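12/22/23
By the Trivden product support desk

Section 3. Preparing the surface and applying the first coat

Please read this section fully before you open the tin. The Otton table paint dries fast on its top side, and when you have started a surface you should finish it without a break. If you are painting over an old Cunar finish, read also the note at the end of this section.

3.1 What you need

One tin of Otton table paint, one foam roller, one flat brush for the edges, sanding paper in a middle and a fine grade, a cotton cloth which does not leave fibres, and a tray. Masking tape is needed only if the legs of your table will keep another colour. The small tin covers a table top of 114 by 50 centimetres with two coats. For a larger top, please buy the second tin at the same time and mix both tins together in one bucket. Two tins from different deliveries can differ a little in colour.

3.2 Preparing the surface

1. Remove everything from the table and turn it so that the light of the window comes from the side.
2. Wash the top with warm water and a little dish soap. Wash it again with clean water.
3. Let it dry for 3 hours. On cold or rainy days, leave it overnight.
4. Sand the whole top with the middle paper. Go always in the same direction. You do not need to remove the old colour, you only need to take away the shine.
5. Wipe off the dust with the cloth, slightly damp. Do not use a cloth which was used before with furniture wax.
6. Fill deep scratches with filler, wait until it is hard, and sand these places again.

Caution: Sanding dust is not good for the lungs. Wear a mask, open the window and keep children and pets in another room.

3.3 Applying the first coat

1. Stir the paint slowly for a few minutes, until nothing is left on the bottom of the tin. Do not shake the tin, as this makes small bubbles.
2. Paint the edges first with the flat brush.
3. Pour a little paint in the tray and roll it on the top while the edges are still wet. Work in long lines from one end to the other end.
4. When the whole top is covered, go over it once more with the roller, without new paint and without pressing.
5. Close the tin well and put the roller in a plastic bag if you will use it again the next day.

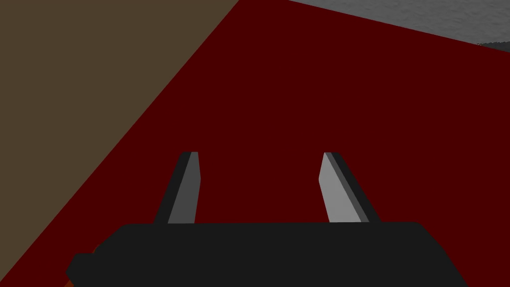
The second coat can follow after 36 hours. Before this time the paint can feel dry to the finger, but it is still soft below, and the roller can pull it up. Between the coats, sand very lightly with the fine paper and wipe the dust away.

Note: The dark shades, and the shade Tiêu in particular, look lighter in the tin than on the table. Please judge the colour after the second coat only. If you are not sure, try it first on the underside of the table.

3.4 If something went wrong

Drops on the edge: wait until they are dry, cut them off with a sharp blade and sand the place.

Lines from the roller: usually there was too much paint at the sides of the roller. Sand them flat before the second coat.

Paint comes off in small pieces: the surface had grease or wax on it. In this case a third coat will not help. Sand the top down and begin again from 3.2.

Note for old Cunar finishes: tins which were sold before January contain more oil. On these surfaces use the Trivden primer first and let it dry overnight. The use of the primer is explained in Section 4.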